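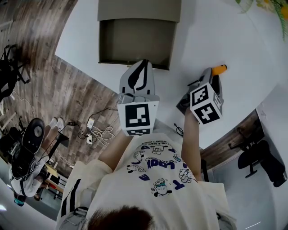 Do I have to tape the marker cubes on before I calibrate, or can that wait?

Get the cubes on first. Calibration measures where each cube sits relative to the fingers, so if you move a cube afterward you've thrown that measurement away and you get to do it over (I've done it over plenty).

4. Fitting the cubes and calibrating the Fiadzo hand grippers

By now you should have two finished grippers from section 3, fingers opening and closing without a squeak. If yours still squeak, go back and sand the pivot a bit more. I use 224 grit and a lot of patience.

You'll need both grippers, two white cubes, the sheet of printed markers, a glue stick, the cube mounts with their screws, and a small screwdriver. Oh, and a flat ruler!

4.1 Sticking on the markers

1. Cut out the markers, leaving the white margin all the way around. The tracker needs that margin to find the black part, so don't trim it to make things look neat.

2. Glue one marker to each cube face listed on the sheet. Smooth it down from the middle out to the corners. A glue stick is fine here, and super glue will wrinkle the paper.

3. Check the ID numbers against the sheet before the glue sets. Every face has its own number, and two faces with the same number will make the software jump around like crazy.

Note: Print on matte paper at 100 percent scale. My first set came out on glossy stock and the ceiling light washed out half the squares. Measure one marker with your ruler too, because some printers quietly shrink the page to fit.

4.2 Mounting the cubes

4. Slide the mount onto the gripper body, behind the fingers, and start all the screws by hand before you tighten any of them.

5. Seat the cube and give it a gentle twist. If it turns, even a hair, tighten again or put a strip of tape inside the mount.

6. Pick the gripper up the way you'd really use it and look at where your fingers land. They should stay clear of the markers. If your hands are big, move the mount forward one hole.

Caution: Don't crank down on those screws. The printed bodies crack right along the layer lines, and then it's back to the printer for the afternoon.

4.3 Calibrating

7. Clear the middle of your table and set your target box near the far side, open front toward you. Any box will do as long as it doesn't slide when you bump it.

8. Start the Seltel tracker and wait for both grippers to show up in the list. If only one does, turn the other one slowly until a marker face points at the camera.

9. Press C, then open and close the left gripper all the way, without rushing. Do the same with the right.

10. Touch the closed fingertips of each gripper to the front lower edge of the box and hold still until you hear the beep. You'll feel silly. Keep holding.

11. The tracker collects 1,000 samples and gives you an error score. I'm happy with anything under 297. My very first try was 423, and that was a loose cube (see step 5).

12. Save the file under the gripper's own name. I put a little sticker on each handle so I don't load the left file for the right hand again.

Caution: Keep power strips and chargers away from where you walk. You'll be watching your hands the whole time, so route the cables before you start.

Note: If the score was good last week and is terrible now, wipe the markers with a dry cloth and check the mount screws. Reprint any marker with a scuffed corner.

Changes to the mount, 14/01/2020: the screw holes are a touch wider than in the August files. Old cubes still fit, old mounts don't.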